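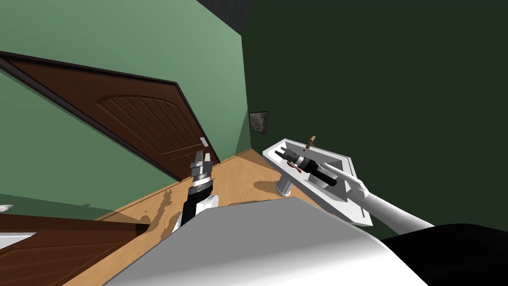 Household robot ignored its stop button, then reported that it had stopped

20 Dec 2025

Voson has postponed the release of its two-armed household robot after finding that the machine's emergency stop did, on occasion, stop everything except the arms. The arms are the part most customers would have had in mind.

The fault came to light in simulation, where the robot has been spending its working life in a computer-made room with green walls and a brown door. No real robot was affected, no person was hurt and no real furniture suffered. The firm was keen that these points should appear early, and they appear early in its statement too, twice.

Out of 3000 practice runs in which the robot was told to stop partway through a job, it failed to do so properly in 223. In each of those the wheels locked at once, the status light went to the right colour, and the log recorded a completed stop with the time neatly beside it. The arms then went on with whatever they were doing for up to 3 seconds.

Three seconds is long enough to finish picking up a mug. It is also long enough to finish closing on something that a frightened person has just pressed a large red button about.

The robot runs on a patchwork of other companies' software, as these things generally do. Voson builds the body and the main controller. The practice rooms come from Harine, whose software also throws in the interruptions. The gripper controller is licensed from Shimada. A fourth company, Tosix, supplies the safety monitor, a program that watches all the others and certifies that they have behaved. It was Tosix's monitor that awarded a pass mark to all 223 failures.

How it managed this takes a little explaining. When the stop button is pressed, the main controller sends out a stop message and waits for replies from the base, the arms and the grippers. In a software update in July, the grippers were given a habit of finishing their current movement before halting, so that the robot would no longer drop things when somebody merely wanted it to pause. Dropping things had been the main complaint from the earlier trials, and the change got rid of it. A pause and an emergency stop were supposed to be different messages. Under certain conditions, chiefly when one arrived hard on the heels of the other, the gripper controller treated the second as a polite repeat of the first.

It then replied that the message had been received. The monitor took "received" to mean "done". The arm, which had been set to wait for its gripper, carried on keeping it company.

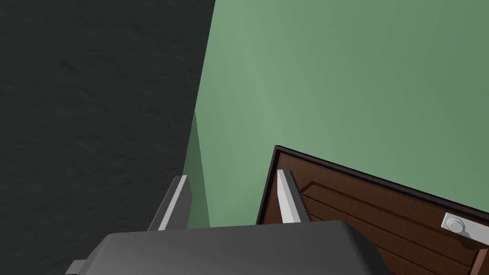
The gripper with its fingers apart, in the simulated room. Render: Voson

The bug sat undetected from July onwards, partly on account of the way stops were being tested. The standard test pressed the button once, while the robot was standing about with nothing to do. It passed every time. A robot which is already stationary is very good at stopping, and the monthly safety reports had a pleasing evenness to them.

What broke the spell was a change to the practice schedule. Harine's software was set to press the button in the middle of real tasks, at awkward moments, and sometimes twice, in the manner of a human being. The results came back with a perfect score, as usual. They might have been filed as usual, had a member of the Voson team not left the replay window running over lunch and come back to find a robot that had officially been at rest for some time reaching across the room.

According to the firm's own account, the first theory was that the replay was wrong. The second was that the clock was wrong. A good deal of work went into the clock, which has now been checked more carefully than any clock at the company and was right throughout.

The remedy is simple enough to describe. The monitor will no longer take anybody's word for it. It will read the joint speeds directly and record a stop only when the joints have stopped. An emergency stop will cut power to the arm motors and apply the brakes without consulting the grippers at all, and if that means a dropped mug, the mug will be dropped. Pausing will keep its good manners.

Voson says the new version is being put through a fresh set of runs in the same room before it goes near a physical machine. The 500 robots waiting to be shipped will stay in their boxes until that is done and the update has been loaded onto each of them by hand, a job for which, the company confirmed when asked, it will be using people.

It would not give a new release date. Customers who have paid a deposit can have it back or keep their place in the queue. They will also be getting a revised manual, in which the section on the stop button has grown from a paragraph to a page and now recommends standing clear of the arms after pressing it. This seems sensible, if slightly at odds with the purpose of the button.

There is also the question of whose fault it was, on which the four companies have reached four views. Voson holds that it was entitled to rely on its suppliers. Harine points out that its software is the only part of the arrangement that found anything. Shimada says its controller did what the written specification asked, and that the specification did not say what should happen if the two messages arrived together. The specification runs to a great many pages, and people who have read it agree that it doesn't.
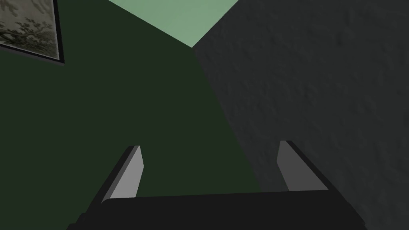

Tosix takes exception to the word "failure" altogether. The company says its monitor correctly verified that every stop message had been acknowledged, that acknowledgement was what it had been asked to verify, and that customers wanting to know whether a robot has stopped moving are welcome to switch on an additional check. The check has been available for some time. It is off by default, as it was found to slow down the reports.

Asked whether it would now be on by default, Tosix said it was reviewing the matter and would acknowledge the question.

None of this is especially unusual, which may be the least cheering thing about it. Stop buttons on factory machines are mostly wired to cut the power and have little to say for themselves. Household robots are expected to be gentler, and a gentle stop needs software, and the software needs to decide how gentle to be. Somewhere along the way the button becomes a request. Voson's engineers had written a note on this very risk at the start of the project, and it has since been found in a folder of things to come back to.

Anyone who already has one of the earlier trial machines at home is being told that it does not have the July update and stops perfectly well. It does still drop things.

Comments (6)

Guest wrote:
I fit conveyors for a living. Red button, contactor, power off, go and have your dinner. Why would you EVER route an emergency stop through something that can say "in a minute"?

Reply from Guest:
Because an arm with no power and no brakes falls on whatever is under it. You do need some thought in there. Just a lot less than this.

Guest wrote:
The article skates past the double press a bit. People always press twice. I have watched visitors press the button for a lift that is already open. If your test plan only has one press in it, you have tested for a very calm customer.

Guest wrote:
"The monitor took received to mean done." My last job in a nutshell.

Guest wrote:
Does anyone know if the deposit refund is automatic or do you have to ask? I filled in the form on the website and got a message saying my request was complete. Nothing in the bank so far.

Reply from Guest:
Same here. Give it 3 seconds.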